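Zokthorpe Residents' Association
Minutes of the meeting held January 20, 2022, in the Grutside reading room

Minutes of the September meeting were read. One member asked that "agreed" be changed to "did not object" under item 2. Changed.

Parcel deliveries. The carrier, Xaba, sent a letter saying its new locker by the bus stop will end missed deliveries. Members had heard this before. The letter gives 300 as the number of homes served, but does not say which homes, and the far side of the creek is not on its map. Asked to write back and get an answer in plain words -- secretary to do so.
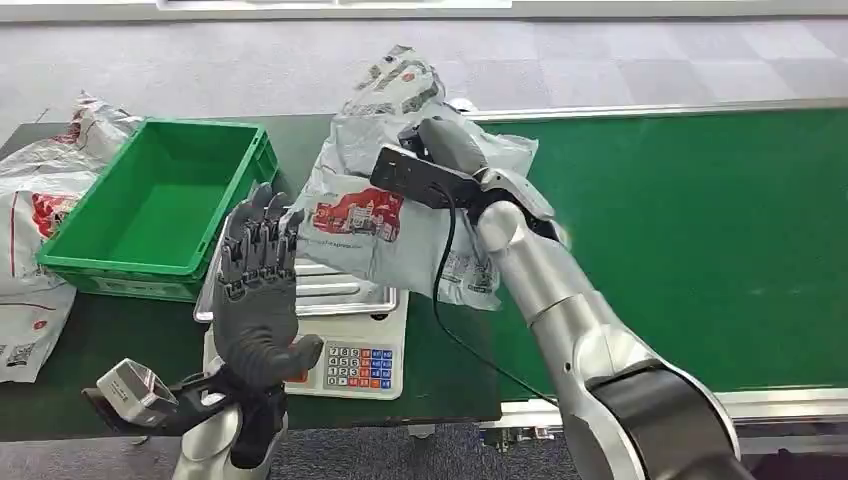

Courier bags and weighing scale at a worktable.

Locker rent. Xaba offers $730 a year for the strip of ground. The meeting doubted this would cover snow clearing, let alone the lamp. No vote taken.

Skulleo app. The app is meant to tell people when a parcel is in. Two members tried it and got notices for someone else's street. It was felt that a card through the door did the job well enough.

Old wall. The stone marked 1859 is loose again. The mason who fixed it last time says the repair was sound. The meeting was not convinced. Get a second price.

Dues. 6 households still unpaid. Reminders to go out with the newsletter.

Closed at 9:10 p.m.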